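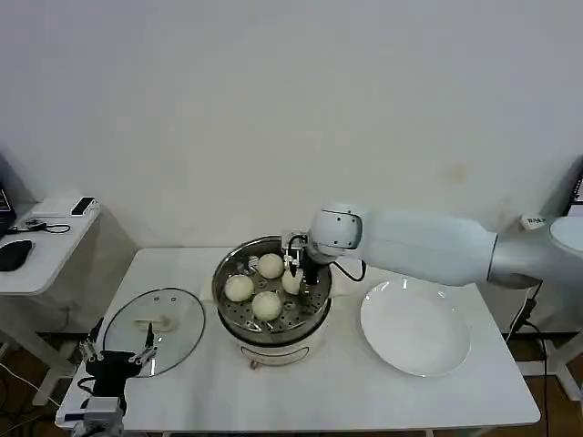 Pre-run software checklist, steamer cell, two-arm station
Revision 8
Dec 27, 2021
Stack under review: Nornico (perception), Billura (planner), Kaneko (arm control), Grollance (logging and operator screen)

How to read this: each line gets PASS, FAIL, OPEN or N/A. Comments are mine. A PASS means I saw it work with my own eyes in this session. It does not mean the vendor notes say it works.

Section A. Startup and versions

A1. Config files on the station match the ones in the repo. PASS
Comment: They match now. The September copy of the gripper limits was still sitting in the home folder under almost the same name. I deleted it. Whoever likes to keep spares, keep them somewhere the launcher can't find them.

A2. All nodes report ready before motion is enabled. FAIL
Comment: Nornico says "ready" once it has a camera handle, before it has a single usable image. I would call that "plugged in." Do not enable motion on the strength of the green light.

A3. Clocks in sync across machines. PASS
Comment: Checked at start only. I have no idea what they do after an hour.

Section B. Perception

B1. Bun detector finds whole buns on the steaming tray. PASS
Comment: Fine on a full tray with space between the buns.

B2. Detector rejects fragments and torn pieces. FAIL
Comment: A fragment near the middle of the tray gets scored as a bun with a confidence I would not give to my own name. The planner then goes after it with a full-width grasp. There is a size filter in the config. It is switched off, with a note saying it "hurt recall." Switch it on and let it hurt.

B3. Plate pose is found and stays stable. OPEN
Comment: Glare on the rim of the white plate shifts the fitted circle. White plate, white table, and we are surprised. Changing the plate color was turned down last time as cheating. I'd like that discussed again.

B4. Clear lid is in the scene model. FAIL
Comment: Depth goes right through the glass. Nornico reports the handle and parts of the rim, and leaves the rest as free space. Add the lid by hand as a solid disk until there is something better. Do not accept "the planner usually avoids it."

B5. Wrist camera feed usable at grasp height. PASS
Comment: Usable, yes. Pale buns still wash out when close. Lock the exposure.

Section C. Planning

C1. Keep-out zone around steamer body and tray edge. PASS

C2. Keep-out zone for the other arm's hand. OPEN
Comment: Billura treats the multi-fingered hand as one box. The box is the right size with the fingers closed. It does not grow when they open. I asked for this in September.

C3. Planning time under 400 ms. PASS, barely
Comment: The worst one I logged was 1640 ms. The summary page shows the mean, so it looks lovely. Please show the worst case next to it.

C4. Cable loop at the wrist included in the collision model. FAIL
Comment: It isn't modeled at all. The answer I got was that cables bend. So do connectors, once.

Section D. Control

D1. Finger force limit is applied after a restart. PASS
Comment: Tested with a restart of Kaneko alone and with a full restart. Earlier revisions only asked for the full one, where the bug doesn't show.

D2. Stop command from the operator screen halts both arms. PASS
Comment: Software stop only. The hardware stop has its own sheet and this line does not replace it.

D3. Lost camera feed triggers a hold. OPEN
Comment: Holds when the feed drops. Does not hold when the feed freezes on the last image, and a frozen image is what we get in practice. Compare timestamps, please.

Section E. Operator screen and logging

E1. All three video panels are live. PASS 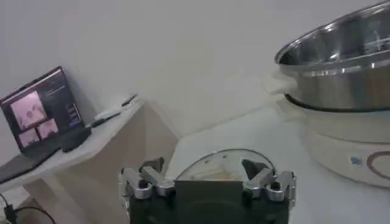 E1, E2: laptop on the side table with the three-panel display up, from the gripper's side of the steamer.

E2. Status text can be read from the steamer. FAIL
Comment: The column next to the video is small light type on a dark background. Fault messages go in that same column in that same size. Make faults big and ugly.

E3. Logs keep every grasp attempt, including aborted ones. FAIL
Comment: Grollance drops anything aborted before contact. That is how the weekly report gets to 100 percent. I will not sign a report that uses this number.

Result: not cleared for unattended runs. Attended runs are allowed with the B2 filter on, the lid added by hand and someone at the laptop. Retest A2, B4, C4 and E3 before revision 9 is opened.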